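Right, small arm update from the Gidlow bench. The sorting cell kept faulting on the same move, always the reach over towards the basket, so I finally sat down with the log. 17 stops since I last looked!

Jurgita reckoned it was the gripper. I reckoned cable. We've both been wrong before — so I started with the boring stuff, base bolts and connectors. 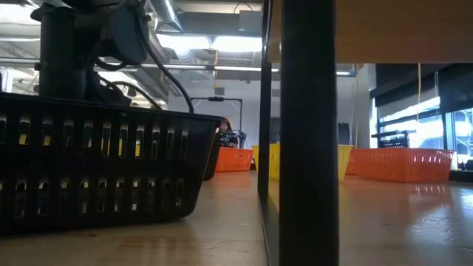
Arm base and its cables, tucked in behind the black basket.

One connector had a bit of play in it. Reseated it, gave the cable more slack at the base and slowed that one move to 75 per cent.

Ran 174 picks after that with no faults. I'm leaving the speed where it is for now, and Raimonds has a spare cable coming in April (fingers crossed we don't need it sooner).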